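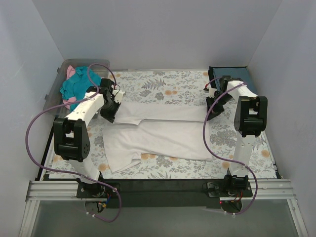
Checklist before folding run, two-arm bench
Lerkik workshop, November 2018
Checked by: Jintana Onsri

1. Base bolts, both arms. OK. Tightened by hand and marked with pen.

2. Cables. OK with comment. The purple cable of the right arm lies over the edge of the white garment. Please tie it higher before the arm moves.

3. Covering on table. OK, flat and taped under. The flower pattern is busy, and the software has more trouble to find the hem on it. I prefer a plain colour for the next run.

4. Garment bin, far left corner. OK. Teal and pink pieces are inside, keep sleeves below the rim.

5. Grippers. Not OK on the first check. Left fingertip pad was worn - changed, then OK.

6. Stop button. OK, tested 2 times.

Comments
Jeanie Morrison asked me if the bench can do the laundry of the Hilport house yet. My answer is no. It can fold a towel while a person stands near the stop button. A shirt with sleeves still needs a person to lay it out first, and I would not leave it alone at night.

Next check in February, or after any change of gripper.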